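How to Test Whether a Robot Can Unload Your Washer (Before You Plan Your Week Around It)

Filed under: Guides, Laundry, Home robots
By Siham Nseir

Quick one. People keep writing in to ask if a machine can do the wash yet. Short answer: bits of it. Long answer below, as a test you can run yourself if you've got a humanoid on loan, at work, or through a lab like the one I bug every month in Junthorpe.

This covers unloading a front loader into a basket. Not folding. Folding is its own page and I haven't finished it.

What you need

A front-loading washer, door fully open. Top loaders are a different problem, skip them for now.
A wide, low basket. No tall hampers.
Something firm to raise the basket a little.
Clothes. Start dry. Start with big stuff, dark or light, doesn't matter, but don't start with socks.
A person by the stop button. Not in the next room. By the button.
Paper and a pen. You will forget what happened otherwise.

Step 1. Fix the room first

Clear a patch of floor in front of the washer, bigger than you think. Arms swing out wide when the hands come back from the drum, and elbows don't care about your drying rack.

Cables. If your robot is tethered, tape them or have somebody hold the slack. Gunhild Riis runs the floor at the lab and she won't start till she's walked the whole length of the cord. Copy her.

Lights on, all of them. The inside of a drum is dark and navy clothes in a dark drum are the hardest thing you can ask for. We clip a work light up high and behind. Don't aim it straight at the door glass, you get glare and the cameras hate it.

Step 2. Put the basket in the right place

Close to the drum, rim just under the lip of the opening if your machine sits high enough. Gap too big, and clothes end up on the floor. Touching the machine, and the hand knocks it sideways on the way out.

A board under it helps. Wicker slides on smooth flooring. Plastic is worse.

Leave the door at full swing. If it drifts back, wedge it. We lost most of a morning to a door that kept creeping in and bumping a wrist.

Step 3. Load the drum by hand

Two items for the first run. Loosely dropped in, near the front. I know, nobody's laundry looks like that. You're finding out if the reach works, that's all.

If both come out clean, add more and push them toward the back. Then spin the drum by hand a few turns so it all gets tangled. That's the real test and that's where most robots I've watched start having a bad day.

Step 4. Run it slow

Whatever the speed setting is, go lower. Watch for:

Hand hits the door ring going in. Back the robot up a bit, or turn it. Usually it's the body in the wrong spot and the hand gets blamed.
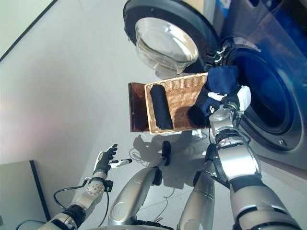 Fingers close on the rubber gasket along with the cloth. Stop right there. Those seals tear and they're a pain to replace. Ask me how I know. (Plarnik 2, rear bench, my fault, I said "let it try".)

Grabs one thing, drags out three. Not a fail if they all land in the basket. Write it down as a lucky one though, so you're not fooling yourself later.

Lets go too early. Half the shirt in, half hanging over the rim. Very common. Some setups will go back and tuck it in, some consider the job done and move on. Note which.

Thinks it's got something, has nothing. Hand comes out, opens over the basket, zero clothes. Check if it notices. Noticing is worth a lot.

Step 5. Make it wet

Only after dry runs are boring. Wet cotton is heavy and sticks to the drum wall, and it hangs long so it swings. Check with whoever owns the robot about water near the hands before you do this!! A lot of them are not sealed. Fidel Cáceres keeps a stack of towels on the bench and wraps the wrists in film. Looks silly. Do it anyway.

Spin cycle on high first, so you get damp and not dripping.

Step 6. Score it

Keep it simple. For every item:

Out of the drum, yes or no.
In the basket, yes or no.
Did a human have to help.
Anything grabbed that wasn't laundry.

Then the time for the whole load, door open to drum empty. Don't stop the clock when it gets stuck. People do this and then tell me their robot is fast.

Our last full load took 44 minutes. Mixed darks, damp, one person stepping in to free a sleeve. I do the same load in less time than it takes the kettle to boil. So. There's your answer on whether it saves you time standing there watching it. Whether it's worth it when you're out of the house is a diferent question, and right now I wouldn't leave one alone with an open machine.

Step 7. The leftover sock check

Put your own arm in at the end. Feel the top of the drum as well as the bottom, small stuff sticks up there. The robot's cameras often can't see it from where it stands and it'll call the drum empty. Every run. Check every run.

What works now

Big dry items near the front. Pretty solid.
Towels. Easy to grab, hard to lose.
Moving a loaded basket a short way, if it's light and there's a decent rim to hold.

What doesn't, or not well

Socks, straps, anything thin.
Tangled sleeves. It pulls harder and the knot gets tighter.
Dark on dark.
Knowing when it's finished.

Doors are mixed. Opening one with a good chunky handle, ok. Pushing it shut till it clicks, less ok.

Common questions I get

Do I need two arms? For a drum this low, one arm can do the pulling. The other is handy for steadying the basket, if yours is set up to use it. Plenty of demos leave it hanging in the air.

Will a simple arm on a stand do instead of a whole humanoid? For this one chore, maybe better. Kolbrún Þórarinsdóttir has one bolted next to a washer in a commercial laundry and it doesn't have to balance, so that's one less thing going wrong. It also can't do anything else or go anywhere else.

How many tries before I trust the numbers? More than you want to do. The lab is working toward 1000 pulls before they'll put a success rate on paper. At home do as many as you can stand and mix up the clothes.

Can it sort colors? After a fashion, in good light. Reading a care tag, crumpled, no. Check your wool yourself.

Do hand covers help? Thin rubber fingertips, yes, more grip on slick fabric. They wear out and start leaving crumbs in the wash. Change them.

If you run this, send me your score sheet, including the ugly ones. Especially the ugly ones. Say what washer, what basket, wet or dry. Hanne Hallgrímsson is putting them all in one table and she will write back and ask if you leave a box blank.

Next up: dryer lint screens. Going badly so far.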